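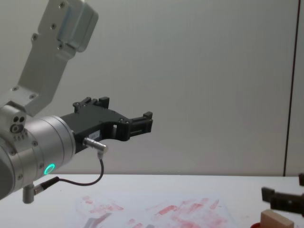 Households in Gutisdale can now borrow a power meter from the town library and learn how much electricity their equipment uses when it is doing no work. The lending started on Sunday and is part of a wider plan by the town to lower the electric bills before winter. The organizers ask people to begin with the small lights. A bright green ring glowing on a silver surface, like the one in the photo, is easy to stop seeing after a week in the same room, and the same is true for the red dot on a television or the clock on an oven. The light itself needs very little power. It is often the parts behind it, such as an old power supply, that use more during the night than people expect.

The plan was prepared by Kianoush Salehi, energy adviser for the town, together with the electrical shop Abou Jaoude on the main street. The shop has tested all the meters and will repair them if they are damaged. A meter can be kept for 21 days, and there is no charge for residents with a library card. People from Ikdale may also borrow one, but they must leave a small deposit.

"I do not want anybody to sit in the dark," Mr. Salehi told us in his office. "I want them to know what they pay for. After that, it is their own decision."

He became interested in the question last December, when the town measured its own buildings at night. In the old school annex, the use of electricity after closing time was almost the same as in the afternoon. The reason was four water heaters and a ventilation fan which had been left on a manual setting – for how long, the records do not show. After the settings were changed, the bill for the annex went down by 21 percent.

A letter with instructions has been sent to all 1,963 households in the town. It explains how to put the meter between the plug and the wall outlet, and how to read the number on its display. For a refrigerator, the letter says, one should measure for a full day, as the motor starts and stops. For a television or a coffee maker in standby, 30 minutes is enough.

The letter also has a list of things that should stay connected. Medical equipment is at the top, followed by freezers, smoke alarms and the internet box if the home telephone depends on it. Tenants are asked to speak with the landlord before they touch anything in a shared basement. Equipment that is wired directly into the wall cannot be measured with these meters, and the town advises calling an electrician.

Not everyone on the town council was in favor. Some members said that the money for the meters would be better spent on new windows in the public apartments at Ivside, where many residents heat with electricity. The council has agreed to discuss the windows separately in the spring, when the prices from the builders are expected.

The meters can be collected at the front desk during normal opening hours. All of them were lent out by noon on the first day, and the library now keeps a waiting list. Names can be added by telephone or in person. Mr. Salehi said that more meters are ordered, but he could not give a date for the delivery.

Filed under: Local News, Home & Energy

More from this section
Ivside apartments: residents still wait for answer on windows
Ikdale bus will stop at the clinic again
Water pipe work closes lower end of main street
Library adds evening hours for winter
What to do with old light bulbs and batteries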